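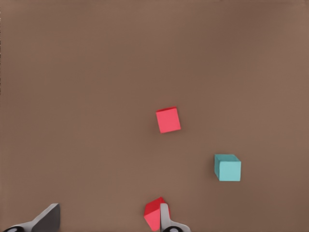
Okay, I've been on the Hivano trial for a little over a week and I have thoughts, so here comes a thread. It's the simulator Pendard sells for practicing pick-and-place before you let your code anywhere near a real arm. The starter level is cubes on a plain brown table, and I love how little there is to look at! Two reds and a teal, gripper open, one of the reds right up against the right finger, and you get to work out your approach from there.

Pricing first, because everybody asks. The solo license is 500 bucks a year. The trial is 25 days and they did NOT want my credit card, which made me like them before I'd even installed the thing.

Install was fine on my desktop and a pain on my laptop. I had to update my graphics driver twice (my fault the first time, I grabbed the wrong one). Support wrote back the same afternoon. Thank you Krisztina Csizmadia, you were very patient with my screenshots.

What I like best is the wrist view. You can pin it next to your code and scrub back through a run, so when a grasp goes wrong you go straight to the moment and look at the angle. I used to do this with print statements. Never again.

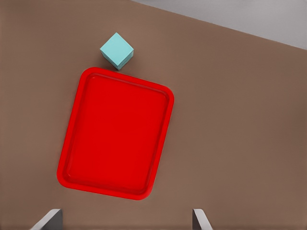 The scripting side is Python and pretty friendly. Resetting a level is one line, and you can save a layout you like and load it again later. I let a batch go overnight, 718 runs, and came back to a tidy log with every one of them in it. No crash!

Now the gripes. The lighting is really soft and even, and you can't change it on the solo license. If your real bench sits next to a window like mine does, you're going to want messier light than that. The Jonelgate add-on does it, but that's extra.

Also the docs. There's a whole page on friction settings that still talks about the September version, and half of the menu names have moved. I ended up on the forum reading post number 2391 in one gigantic thread to find a checkbox.

A few of you asked how it compares to Mészáros. I only used that one at my old job, so take this with salt, but Mészáros had way more arms to choose from and took me forever to set up. With Hivano I was moving cubes before lunch.

Am I buying it? Yeah, I think so. Going to try my own gripper model this weekend, and if the import is a mess I'll add it to this thread.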